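[skunham-snacks] Re: Trays, packets and reading the small print
From: Aicha Naciri
To: skunham-snacks list
Date: 2 March 2023

Dear Bouchra, and dear everybody else who has been so patient with me,

I did mean to write back on the day your message came, and then the kitchen tap started its nonsense again and I spent two evenings with a bowl under it, so please forgive the gap. I have your message in front of me now with a pot of tea beside it and I'm going to go through it properly, leaving your words in so that people who joined the list recently can follow along.

> Hello all, Bouchra Belhaj here. I've taken over the snack table for
> the Japanese conversation evenings and I've inherited a cupboard full
> of packets from Hamdy and a pile of divided trays. At the moment
> everything goes in a carrier bag and comes out again as crumbs. How
> do the rest of you keep yours?

Welcome to the snack table! It's a nice job once the cupboard is under control, and the cupboard is nearly always the trouble. I had mine as one great heap for the whole of the first winter. Every time somebody asked for the seaweed crackers I had to take out the sweet things, the noodle snacks, a bag of something that had been open since goodness knows when, and then put it all back in a different order.

What changed it for me was doing the whole lot on the table in one go. I put down something dark and a bit grippy first, a piece of old carpet or felt or whatever is in the house. Shiny packets slide about terribly on a polished table and the small ones end up on the floor, and on a dark cloth you can also see the crumbs, so you find out fairly quickly which bag has split.
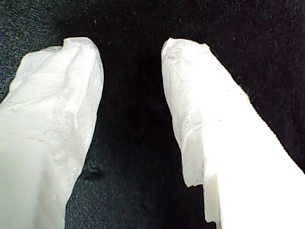

Then I make two heaps, things that are sealed and things that are not, and the second heap gets eaten or thrown out that same evening. I used to keep a third heap of "probably all right" and I've given that up. It only ever grew. After that the sealed ones get sorted by shape, and I know this sounds backwards, and my sister tells me so whenever she visits, but shape is what decides where a packet can live. Long thin ones want to lie down. Fat pouches full of air want to stand up with their neighbours leaning on them, and they should never be underneath anything at all.

When I'd got that far last time I had 12 packets I couldn't read a word of, and I sat down with the reading glasses and the little dictionary and learnt a surprising amount. It was a very pleasant afternoon, as it happens, with rain on the window and a play on the radio. Do start with the back of the packet. The front is all pictures and excitement, and the useful things are in the small black print near the barcode. It doesn't matter a bit which way up you hold it to begin with, you'll get your eye in. Energy is エネルギー and comes with kcal after the figure, so you can spot it even if you don't read any Japanese. One of mine says 453kcal, and I'm afraid I looked at that and then had a second helping of them all the same.
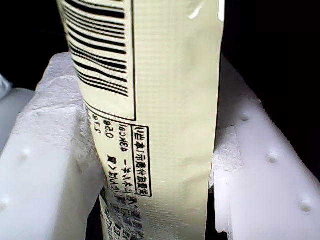 > Which bit of the back tells me the date to go by?

Look for 賞味期限, the best-before date. It's often in a little box of its own, and sometimes the box only tells you where on the packet the date has been stamped, so you may have to hunt along the seal or underneath. The order is year, then month, then day. If you see 消費期限 instead, that one is a use-by date and I would stick to it.

I write the date again on a bit of masking tape, in our order, and put it on the front in thick pen. The people who help themselves at the evenings aren't going to turn every packet over, and why should they. The tape peels off most of the shiny ones without a fuss.

> Also, are the nutrition figures for the whole bag or for a bit of it?
> Ours are all different and someone asked me about salt.

They vary, dear. Some makers give it per 100 g, some per bag, and some per piece if the pieces are wrapped separately, so read the line at the top of the panel before you tell anyone anything. Salt is 食塩相当量 and it is usually the last line or very near it. For allergies I don't translate on the spot any more. If I'm asked, I leave the packet with the person, and if neither of us can read it with confidence then they have something plain from the English shelf.

Now, trays. I'm fond of the black ones with three compartments, with two shorter ones on the left, one above the other, and a tall one running the full height on the right. They hold their shape and they don't look like something from a hospital. I have had the Wava ones out of the sale at Genum as well and those were perfectly good, though the rims are shallower and I'd not carry one up a flight of stairs again. (There was an incident with rice crackers. We needn't go into it.)

I put small wrapped sweets in the top left, savoury bits below them, and the tall side I leave for whatever is longest. Put the long ones in last, always. If you lay them down first they get in the way of your hands while you're filling the rest, and the crimped end will catch on the divider and tip the little sweets over into the savoury.

One other thing about the long wrappers is to hold them by the sealed ends and never round the middle. Whatever is in there is generally thin and brittle, and a firm squeeze will do for the lot. 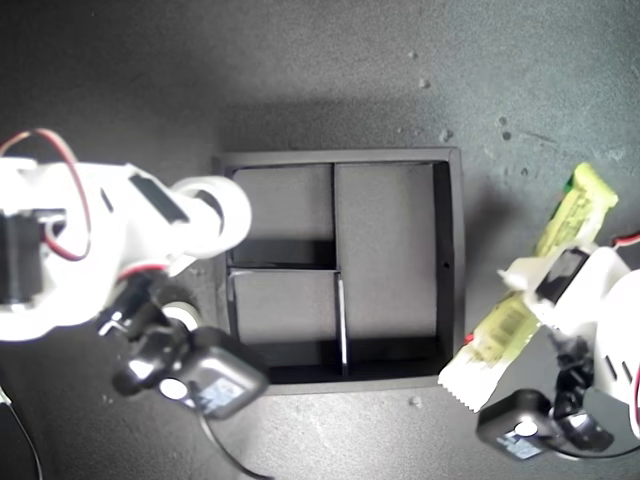 > What do you do with a packet that's longer than the tray?

Lay it slantwise across the top as the last thing, with the compartments already full underneath so that it has something to rest on. If it still hangs over and bothers you, stand it in a tall glass next to the tray, where people will see it first anyway.

> Last thing, I promise. Do you wash the trays every time or only when
> they look as if they need it?

I wipe them every time and wash them properly once a month, when I do the cupboard. The corners are where it all collects, especially along the bottom edge of each compartment, and a dry pastry brush gets in there better than any cloth. Dry them upside down on a tea towel. If you stack them damp they stick together and then make the most awful noise when you pull them apart.

I have a spare pastry brush if you'd like it, and there's a bag of green tea biscuits here with your name on it too (nowhere near its date, I have checked, and there's tape on the front). I shall be at the Skunham hall by the side door from a little before six as usual. If the side door is locked, knock on the kitchen window, as the bell hasn't worked since Christmas.

With very best wishes to you all, and do write again if I've muddled anything,

Aicha

_______________________________________________
You are receiving this message as a member of the skunham-snacks list. Would you like our monthly newsletter as well? Tick the newsletter box on your list settings page. You can change your mind at any time.

Contact the list owner | Copyright remains with the authors of the messages | Back to top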